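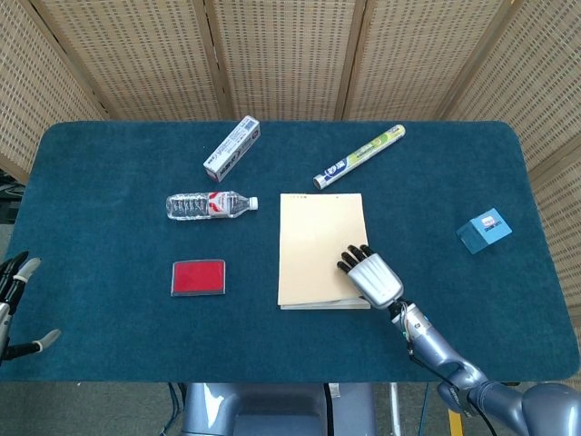
A folding screen and a cloth-covered table, with a few small things still waiting for their places.

I want to defend the table that is not tidy yet. In the magazines we see only the finished one, with a bowl and perhaps a candle. But most of us live with the other kind. On it there is a water bottle lying on its side, a small white box, a long roll which belongs in a kitchen drawer, a notepad in the middle. Such a table is called a mess, and the person who owns it feels ashamed when the bell rings.

I think the shame is a mistake. When I moved to Vasley, my neighbour Kelly Stockdale gave me a strict rule: every object must go back to its place before the evening. I followed this rule for six weeks. My table was very beautiful and I could not find anything. The scissors were in a drawer, the letters were in a box, and the box was on top of a cupboard for which I needed a chair. In June I forgot to post a form because I had tidied it so well.

After this I began to do it differently. I spread the things out flat, with space between them, and I leave them so until I know what each one is for. A thing lying alone on a plain cloth asks a question. A thing in a pile does not ask anything, and for this reason piles grow.

The cloth matters more than people believe. On a dark green-blue felt, a sheet of cream paper or a flat red pad is seen at once. On my old table, which had a pattern of leaves, I once lost a white envelope for two days. Felt is also quiet, and a pen put down on it does not roll away.

I feel the same about the folding screen. Many people find it old-fashioned, and my friend Saron Wako says it belongs in a dentist's waiting room. But a woven screen lets you stop looking at the rest of the home. The washing is still there and the shelf from Tanguy is still without its last screw, but for one hour you have only a table. I would choose this before any new cupboard.

Of course there is a danger. A table can stay "not tidy yet" for the whole winter, and mine did it once. Kelly still reminds me of this. I accept the criticism, and now I clear everything when I need to eat there, which in a small flat is often enough.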